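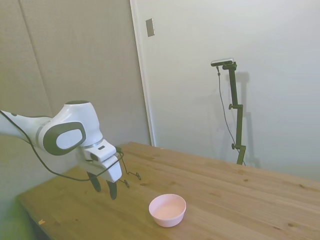 Visit to the Etgate open day

The doors opened at ten on Tuesday and there was already a short line by the loading entrance. Etgate is a former bottling hall on the edge of town, now divided into workshops and small test kitchens, and once a year the tenants let people walk through. Admission is free but you need a sticker from the front desk. They had printed 200 and were close to running out when I left in the afternoon.

I came mainly for the tableware and the tables. Our own canteen is due for new ones next year and I had been asked to look at what the smaller makers are doing. This report covers the three tenants I spent real time with and skips the rest, including the coffee roaster, where the line was too long.

Frerichs, ground floor

Frerichs makes tables and benches, mostly to order. The workshop is one long room with the saws at the back and the finished pieces near the street side. On open day the saws are off, so you can talk at a normal volume. They work mainly in light wood, with the grain and knots left showing. I asked whether customers complain about the knots. The man at the bench said a few do, and those people are offered a clearer board at a higher price. Most change their minds when they hear the price.

The surface treatment was the part I wanted to hear about. They use an oil finish for dining tables and recommend a new coat every year, or twice a year in a canteen. Water rings can be sanded out locally. A lacquered top holds up longer between treatments, but when it does wear through you have to strip the whole thing. For a room where a hundred people eat every day I am not sure either answer is ideal. I took a sample board of each to leave on my desk and spill coffee on.

Lead time is currently 42 working days, longer if you want benches to match. Delivery is by their own van within the region.

Stullik, first floor

Stullik is a ceramics studio run by 2 sisters, who share a kiln with another tenant. Their stock is small bowls, mugs and side plates in soft colors: pale pink, a gray-green and a cream. The pale pink sells best, which surprised them, and they have had trouble keeping the shade even from one firing to the next. They no longer promise an exact match on repeat orders. If you want a full set, buy it at one time.

I am fond of a small bowl at lunch. It does for soup, yogurt or a handful of nuts, and it takes up little room on a tray. A small pale pink one looks good on honey-colored wood, better than the white ones we have now, which look like hospital supplies. The drawback is price. A studio bowl costs several times what we pay through the catering supplier, and breakages in our kitchen are high. One of the sisters suggested using them only in the meeting rooms. That is probably where I will start.

Seconds were on a shelf by the stairs at half price. Most had a pinhole in the glaze or a foot that was slightly off level. By noon the mugs were gone.

Tastix, first floor, rear

Tastix runs a test kitchen for breakfast products and was handing out portions of granola and stewed fruit. Rasmus Vanags showed our group through. He was clear and did not oversell anything. The kitchen has white walls and good light, and the tasting sessions take place at set times with the windows covered on sunny days, as color affects how people score sweetness.

He talked for a while about serving size. The same amount of food in a wide bowl gets called stingy, and in a small bowl it gets called generous. They now fix the bowl before they start a test and do not change it halfway. Someone asked if that was a trick. He said it was a trick when a restaurant did it and a control when they did — which got a laugh, though I think he meant it seriously.

The stewed plum was good. The granola was too sweet for me, and I wrote that on the card.

Practical notes

Parking is on the street and was full before eleven. The bus stops at the corner and the walk takes 2 minutes. There is an elevator, but it is at the back of the building and poorly marked — ask at the desk. Lunch is available from a truck in the yard, card only. Bring a bag if you plan to buy ceramics, as Stullik wraps everything in newspaper and does not have carriers.

I have asked Frerichs for a quote on six tables with the oil finish and will pass it on when it arrives.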